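Notícias da Clarkach: a época abriu e há muita coisa para contar
Terça-feira, 2 de junho

Abrimos! Depois de um inverno comprido e de uma primavera em que parecia chover só nos dias em que tínhamos pintores marcados, a Clarkach recebeu os primeiros hóspedes do verão no último fim de semana de maio, e que bem que soube voltar a ouvir malas a rolar no pátio e crianças a perguntar onde fica a água.

Para quem assina este boletim há pouco tempo: a Clarkach é um conjunto de casas de férias junto à lagoa, com sete casas para alugar à semana ou ao fim de semana, um pinhal nas traseiras e um caminho de areia que vai dar ao cais. As casas são todas diferentes umas das outras (foram construídas em épocas diferentes e nota-se), e é por isso que há famílias que pedem sempre a mesma e ficam amuadas connosco quando já está tomada.

A grande novidade deste ano é a casa Prillent. Estava fechada há duas épocas por causa do telhado e agora está pronta, com telhas novas, janelas que fecham bem e uma cozinha virada para a lagoa onde apetece ficar a tarde inteira a descascar batatas. Tem três quartos, dois em baixo e um em cima, e o de cima apanha o sol logo de manhã. Quem gosta de dormir até tarde que escolha os de baixo! Mantivemos o chão antigo da sala, que range um bocadinho junto à porta, e o banco corrido do alpendre, que muitos de vocês nos pediram por carta para não deitar fora. Cá está ele, lixado e envernizado.

A casa Bataineh também teve obras, mais pequenas: duche novo, esquentador novo e uma rampa na entrada, para que se possa chegar à sala em cadeira de rodas ou com carrinho de bebé sem levantar nada. O Duván Pacheco andou às voltas com o ângulo da rampa durante uma semana inteira e ficou uma beleza. Na casa de banho há barras de apoio dos dois lados e o espelho desceu um palmo. Se precisarem de medidas das portas antes de reservar, escrevam-nos, que mandamos tudo.

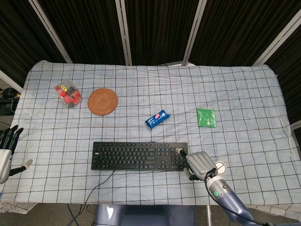 Passando às bicicletas: temos 30 este ano, entre grandes e pequenas, e continuam incluídas no preço da estadia. Estão no telheiro ao lado da receção, com capacetes e cadeados. As cadeirinhas para bebé são poucas e convém pedi-las na altura da reserva. O trilho à volta da lagoa ficou arranjado até à ponte de madeira e dali para a frente ainda tem areia solta em alguns sítios, de modo que com os mais novos o melhor é ir até à ponte, lanchar e voltar. Para pernas mais treinadas, a volta completa é um passeio magnífico, sobretudo ao fim do dia, quando as garças começam a chegar ao caniçal do lado norte.

E os caiaques voltaram! O Ashwin Lobo regressa para mais um verão connosco e retoma as saídas de grupo às quartas e aos sábados de manhã, às nove e meia, com partida do cais. Vai-se devagar, encostado à margem, até à enseada de Clelwood, onde a água dá pela cintura e se pode tomar banho. Quem nunca pegou num remo é muito bem-vindo, e o Ashwin tem uma paciência infinita com quem rema em círculos (falo por experiência própria, o ano passado demorei meia hora a sair do cais). As crianças a partir dos oito anos podem ir com um adulto no caiaque duplo. As inscrições fazem-se na receção até às seis da tarde da véspera.

Sobre datas. Julho está quase cheio, com duas noites soltas aqui e ali. Em agosto ainda há semanas livres na Bataineh e na casa do pinhal, e setembro está bastante aberto, o que me espanta todos os anos, porque setembro na lagoa é uma maravilha: água morna, pouco vento, mesas vagas nos restaurantes da aldeia. As estadias de verão vão de sábado a sábado. Fora de julho e agosto aceitamos qualquer dia de chegada, com um mínimo de duas noites. A entrada é a partir das quatro da tarde e a saída até às onze, mas quem chegar mais cedo pode deixar as malas connosco e ir já a banhos.

Cães, sim, em quatro das casas, e pedimos que venham com trela até ao pinhal. A Prillent, por enquanto, fica sem animais. Roupa de cama e toalhas de banho estão incluídas; toalhas de praia, tragam as vossas. Há lenha para o grelhador junto ao poço e podem servir-se à vontade, desde que não haja aviso de risco de incêndio afixado na receção. Nesses dias não se acende nada, nem uma brasinha.

Uma palavra ainda para o livro de visitas. Durante o inverno passei a limpo os livros antigos, que estavam numa caixa no sótão, e contei 533 mensagens, a mais velha do verão de 2000, de um casal que veio em lua de mel e apanhou chuva do primeiro ao último dia. Escreveram que tinham jogado às cartas e que voltavam para o ano. E voltaram, está lá a segunda mensagem, com sol! Os cadernos estão agora na estante da receção e qualquer pessoa os pode folhear. Se encontrarem a vossa letra, avisem, que gosto de saber.

As reservas continuam a ser feitas por telefone ou por correio eletrónico, e respondemos no próprio dia sempre que conseguimos. No próximo boletim conto como correu a primeira saída de caiaque e deixo o horário da carrinha do peixe, que este ano muda de dia e ainda não nos disseram para qual.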